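Speaker notes, Dellinthorpe makers' evening, 21 March 2024
Shona Gourlay, "An arm on the kitchen table"

Slide 1. Title

Say hi, say who I am, wait for the people at the back to find chairs. Don't start with the joke about the toaster, it died in December and it'll die again.

I'm Shona, I've had a bench at the Forsyth workshop for a while now, and most of you know me as the person who keeps asking if anybody has spare M4 bolts. (Still asking!) Tonight is about the arm, what it cost me in evenings, and the things I'd do differently if I started over tomorrow.

Slide 2. Why bother

I wanted something that could clear a table. That was the whole idea. I have a kid, the kid has a play kitchen, and every night the same plastic food is all over the floor. So I thought, right, I have tools, I have a workshop membership, how hard can it be? Pause for laughter here, there should be some from the folks who watched me try.

The arm came secondhand from a guy over in Stoler who was clearing out his garage. The table, the wiring and all of the code are mine, so blame me for those.

Slide 3. The table

Leave this one up for a bit and just talk over it. 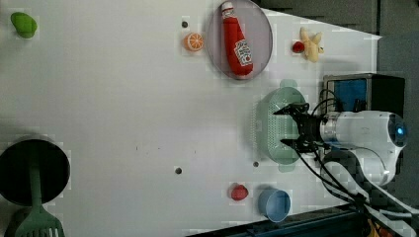
The white table from above, with the gripper over the green basket.

Talk about the white top first. My earlier table was dark and I thought it looked great, very serious, and then half the stuff I put on it disappeared as far as the camera was concerned. White was better right away. It also shows every scuff, so I wipe it down before each run.

Then the play food. People ask why I don't use proper test blocks. Well, blocks are all nice and square and they sit still! A strawberry rolls. A banana is a weird shape whichever way you come at it. A ketchup bottle is long, so you have to think about which way round it's lying before you close the fingers. I learned more from one evening with the toy food than from a whole month of cubes.

The cup on its side deserves a mention too. Grab it across the middle, or go for the rim? I still change my mind on that. If anyone has an opinion, save it for the end, I really want to hear it.

Slide 4. Cables (sorry)

Okay, the cables. See the loops coming down from the gripper? Leave slack. Leave more slack than you think. My first go was beautifully neat, everything zip-tied tight along the arm, and the first time the wrist turned all the way round it yanked a connector straight out. I was so proud of those zip ties. I went through more than 200 of them on this project and cut most of them off again.

Slide 5. The boring part, calibration

Keep this short, people glaze over. The arm has to know where the table is. I do it with a printed grid and a pointy thing in the fingers, touching off corner by corner, and it takes me 55 minutes if nobody bumps anything. Somebody always bumps something. If you move the table, do it again. If you lean on the table, do it again. Tell the story about the cake.

Slide 6. Where it's at

Read the numbers slowly. I've logged 1072 tries since December, all in a spreadsheet I call Domberg for reasons I'm not going into. On a good night it gets 80 percent of the food into the basket. The spatula drags that down something awful, it's flat and thin and the fingers just scrape along the top. I've tried rubber tips and I've tried coming in from the side. Next I want to try picking it up by the handle where it crosses the pan, so there's a gap underneath to work with.

Slide 7. What I'd tell you if you're starting

Get the stop button wired before the arm moves at all. Mine was a job for "next week" for far too long and I got a good whack on the knuckles for it.

Run everything slow. I mean embarrassingly slow. You can speed it up later, and a slow arm gives you time to spot that it's heading for your coffee.

Write down what you changed. I lost two whole evenings to a number I'd edited and forgotten about.

Slide 8. Questions

Thank the Forsyth crowd for the loan of the drill press. Code is on a stick by the kettle, please bring the stick back. If somebody asks about making it do the dishes, the answer is no, it's plugged into the wall and I'd like to keep it that way.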